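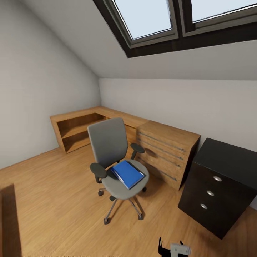 Attic office, start of the tidy-up route: blue folder on the seat of the gray chair.

Nodatetti House Rules — data card
Version 5, 13 November 2022
Maintained by Liv Engström and Abena Akpalu

What this is

A set of 700 simulated runs in home offices, paired with the rules a mobile arm should follow while it works there. We wrote the rules first and then went looking for runs that put pressure on them, and it was great fun! Of the 700, 331 carry a written note from a reviewer.

Rules covered

R1. Keep the gripper empty while driving between stations.
R2. Never lift an item off a chair until the chair has been still for 2 seconds.
R3. Slow down near floor-level parts: desk feet, casters, cables.
R4. Put things down on the surface they came from unless told otherwise.

R3 gets broken more than any other. Low bars and feet are easy to miss when a planner is thinking about tabletops, so please read those notes before you train on anything.

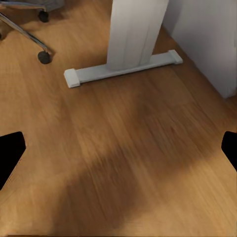 R3 territory: white foot bar and chair casters, fingers empty.

Labels

Each run is marked "kept", "bent" or "broken" per rule. "Bent" means a reviewer could argue it either way — we love these, and they taught us the most. Scores from the Hsieh checker are included, but the human label wins if they disagree. 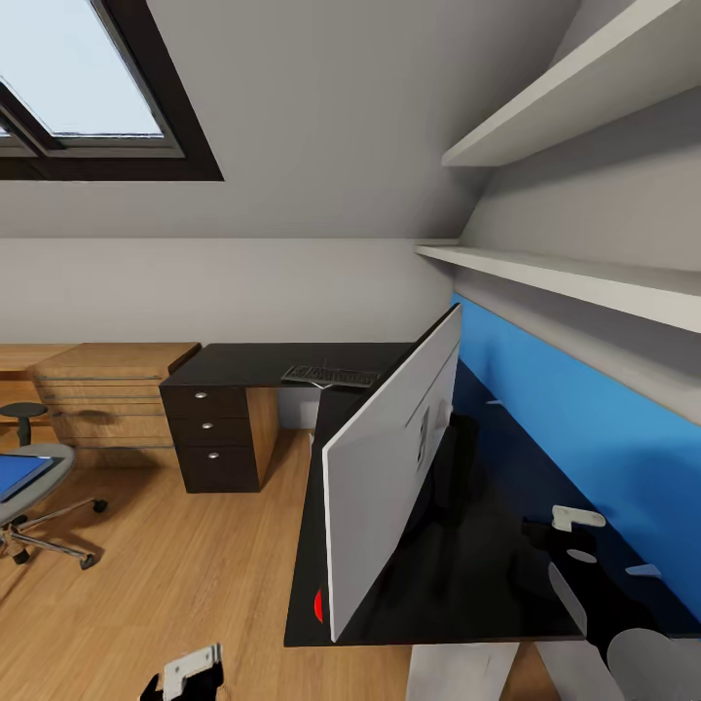
Desk work has its own margin under R4. Near a monitor the arm should come in low and from the open side, and stop if its elbow would pass over a keyboard. The Seledus layouts are the best place to try this out.

Known gaps

No people, no pets, no stairs. Lighting is mostly daytime. Ilell layouts are missing labels for R2; we hope to add them in the next version.

Fixes and rule arguments are very welcome in the tracker.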